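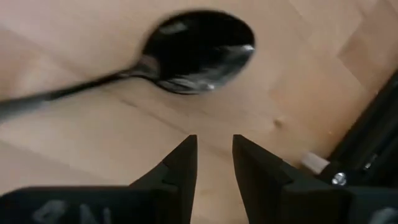
Flotgate lunch club moves to Garside Hall in February

Thursday, December 19, 2024
By Khairul Rahman

Print this item | E-mail to a friend

The Flotgate lunch club will leave the old library building at the end of January and start again at Garside Hall in the first week of February. Lunch stays on the same day and at the same time, with doors open at half past eleven and food served at noon.

The library kitchen needs new wiring and the council has put the work back twice. Garside Hall has a full-size cooker, two sinks and a ramp at the side door. It seats 40, the same as now, so anyone who already has a place will keep it. There are 7 names on the waiting list and they will be offered seats in order as they come free.

The club served 1,073 lunches this year, up from 778 the year before. Most of the rise came after Easter, when the Sturnberg Road café closed. The price of a meal has been held at four pounds for two courses and tea. It will be looked at again in the summer.

The number 12 bus stops outside the hall. People who now walk from the Sturnberg Road flats will have further to go, and lifts can be arranged by ringing the club before ten on the day. Please say if you use a frame or a wheelchair so that the right car is sent.

The hall has pans and plates but is short of cutlery. Dessert spoons and serving spoons are wanted most. Clean items can be left at the library desk up to the end of January. We cannot take electrical goods.

The last lunch before Christmas was soup, roast chicken and either pudding or trifle. The menu for the first lunch at Garside Hall will be leek and potato soup, fish pie and apple crumble. Tell the kitchen about any allergies when you book, even if you have told us before, as the old cards are being replaced.

Comments (4)

Maureen T: Is there parking at Garside? My brother brings me and he can't stop on the main road.

K. Rahman: Yes, behind the hall, in from Mill Lane. The gate will be open from eleven.

Des: Glad the price is staying put. Shame about the library though, it was handy for changing my books.

Pat in Sturnberg Road: I have a drawer full of spoons, will drop them in after New Year.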